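Ticket: Wrist camera view after swapping to the Clollis fingers
Project: Rido bench, gripper comparison
Status: Open, waiting on one more run
Priority: Normal

First entry

Swapped the stock Wundden fingers for the dark angular Clollis pair this morning and I'm already a fan. They went on with the same two screws, no adapter, and the controller picked up the new travel limits as soon as I reloaded the profile. Great start!

The trouble began with the pick script. It asks the wrist camera for a clear view before each approach, and with the new fingers it kept stopping with "view blocked." Same arm, same camera, same script that ran all last week on the Wundden set.

What I tried

Restarted the camera service. No change.

Put the Wundden fingers back on. The script ran 50 cycles and never stopped once, so the camera and cable look fine to me.

Clollis fingers on again, jaws fully open. Stopped on cycle 9. Did it over from a fresh boot and it stopped on cycle 9 again, which got me excited, because a fault that repeats is a fault you can chase.

Second entry, after lunch

Found a good part of it. The Tiêu controller keeps a mask for each finger set, so it knows which pixels belong to the gripper and can ignore them. My Clollis profile had the travel limits in it but was still pointing at the Wundden mask. The Wundden fingers are short and square. These are wider at the base and come up to a point, so the outer slopes fall well outside the old mask and the script reads them as something in the way.

Drew a new mask by hand with the jaws open, saved it under the Clollis profile and reloaded. Ran 100 cycles over the bare part of the surface and got 2 stops, both on the right-hand side. Huge improvement for a few minutes of tracing!

Third entry

Went after the remaining stops. I turned the block threshold up one notch and they went away, but then the script also ignored a test block I put there on purpose, so I turned it back down. I'd like to keep that check honest.

My current guess is the inner face of the right finger. It has a big flat facet that picks up a bit of sheen, and I traced the mask tight to the dark part. If the brighter strip along the seam slips outside the mask, that would fit. The other suspect is the container rim, as it meets the finger in the view and the two could be getting read as one shape.

Still to do: retrace the right side with a looser edge, then repeat the run with the container moved away. Apart from this I really like these fingers. The narrow tips leave a nice open view of the spot you're going for, and I never had that with the Wundden pair.

View from the wrist with the jaws open, container at right:

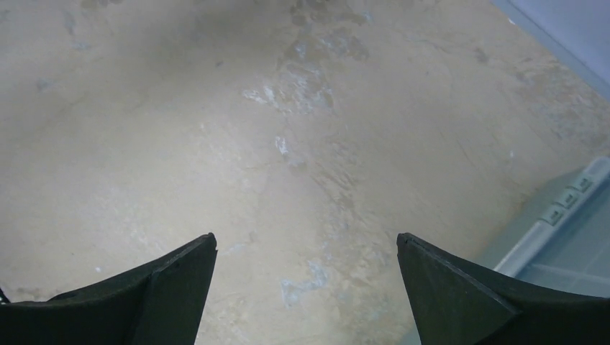 Please do the two tests separately, or you won't know which one fixed it. I would start by moving the container and leave your mask alone for that run. If the stops are still there, retrace the right finger with the jaws open and check the outline again with them closed, as one mask may not cover the whole travel.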